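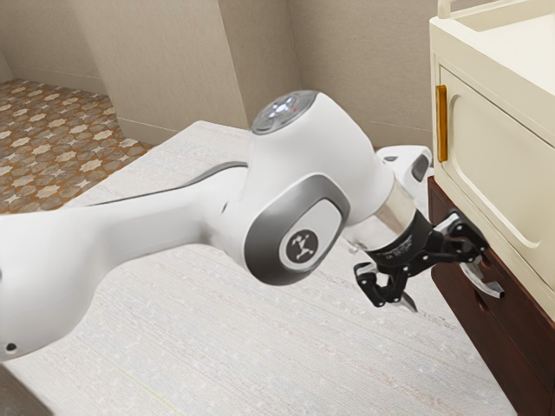
Ye-ji Jin
Director, Plondoneck Household Robotics Laboratory

About the Laboratory

The Plondoneck Household Robotics Laboratory studies whether machines can yet be trusted with ordinary chores in homes and small workshops. It was founded by the Grunstead School of Engineering and receives support from Lambrechts, a maker of kitchen and storage furniture.

Our work begins in simulation. A single arm with a two-finger gripper is placed beside a cabinet and asked to open a drawer. A person does this many times a day without thought. For a machine, the task calls for finding the handle, choosing an angle of approach and judging how hard to pull - and a small error in any of these can spoil the attempt.

The laboratory keeps a library of 800 simulated rooms, called Bostora, in which floors, furniture and handles are varied. Last term our students and staff recorded 1658 drawer trials in it. Every trial is kept, including those that fail, and all are open to partner schools on request.

Our present view is a cautious one. Machines can carry out certain chores under known conditions. They are not ready to be left alone in a busy kitchen, and we advise our partners accordingly.
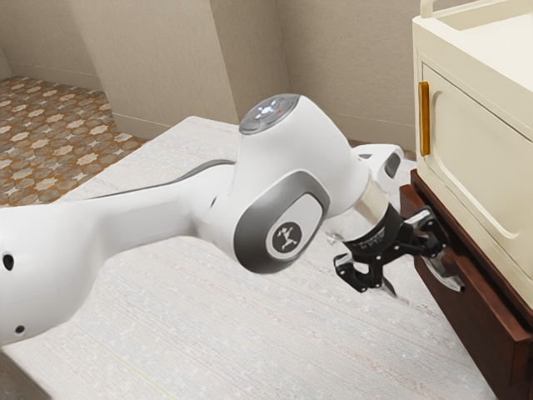
Teaching and Visits

The laboratory offers 2 courses each year, one for engineering students and one for working technicians. Neither requires earlier study of robotics. Applications are accepted through September.

Visitors are welcome on Wednesday afternoons by appointment. School groups should write to the laboratory office and state the age of the students and any access needs.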